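What the second arm is going to cost us

I said I would write up the numbers once the quotes were in, and the last one came on Sunday night, so here they are.

We have one arm and one hand at the moment. The plan is to add a second hand, the same type as the first, and enough spares to keep both going until May. Zuzana Skála wanted to look at a cheaper two-finger gripper from Rizk instead. I got a price for it, and it would save money up front, but we would need a new mounting plate and a second set of control software, so I have dropped it.

Haneo quoted 1,052 euros for the refurbished controller. Walov wanted more for the same unit and could not give a delivery date. Fingertip pads are 31 euros a set from Zuva, and I have put down three sets. Cable covers for the floor are 97 euros, which seems a lot for rubber, but they are in the budget now and I am not taking them out again.

Props get 50 euros for the whole term. Blocks, mugs and cutlery can come from any household shop and I would sooner spend the money on pads.

What I have left out is a new table. Rianne Segers asked for a bigger one and I agree with her, but the delivery charge alone would eat the spares money. It goes on next year's list, along with better lamps.

The coffee and spoon job is the one all this is meant to serve.
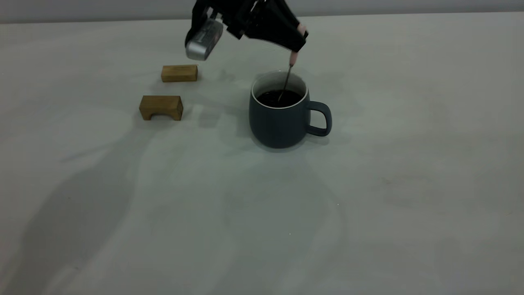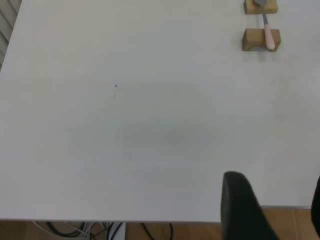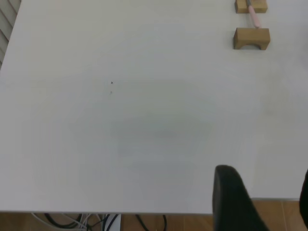
2 min read

If anyone has bought from Haneo and had to send something back, please leave a comment. I have to place the order soon and their returns page is not very clear on who pays the postage.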